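Notebook, table service bench, Monday, 2:00 p.m. start
Entry: SK

Continuing the tray layout work for Totora. Cloth laid and smoothed before starting. Stuart Kershaw's point from last time was that the cloth moves under the tray when the cup is put down one-handed, so the free hand now goes flat on the cloth, palm down, fingers toward the tray. Adopted for all runs today.

Tray set: brown rectangular, rounded corners, raised rim. One white cup with black handle, one saucer, one folded paper napkin. Cup empty throughout. Filled runs wait until the Jurkitz pot is back from Stostau.

Sequence A: napkin, saucer, cup. Sequence B: cup first, straight onto the tray, then saucer and napkin, then cup across to saucer. B is slower on paper but it is what people do when left alone, so it gets the same number of runs.
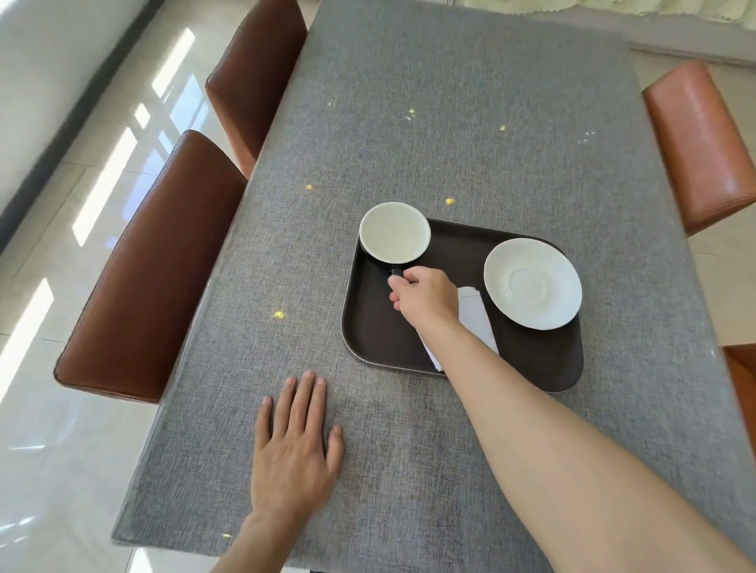
Grip: handle only, thumb against curled fingers, no second contact on the body of the cup. The handle is small. With the fingertips tucked under it the cup stays level up to the saucer ring, then tends to tip toward the thumb on release. Lowering the wrist before letting go cures most of this. Lifting is preferred. Sliding drags the napkin if the napkin lies between cup and saucer.

Napkin position still not settled. Diagonal looks better on the tray but the end goes over the front rim and the forearm crosses it. Parallel to the short side clears the arm and leaves less room for a spoon. Kettle's sheet shows diagonal. I would change the sheet.

Runs: 20 in A, 20 in B. Cup seated in the saucer ring first time in 93 percent of A. B not worked out yet, tally is on the back of the previous page.

To do:
Repeat B with the tray square to the table edge.
Try left-handed, handle turned to suit.
Ask Stuart whether the spoon goes on the saucer or the tray.
Cloth to be pressed before the next session.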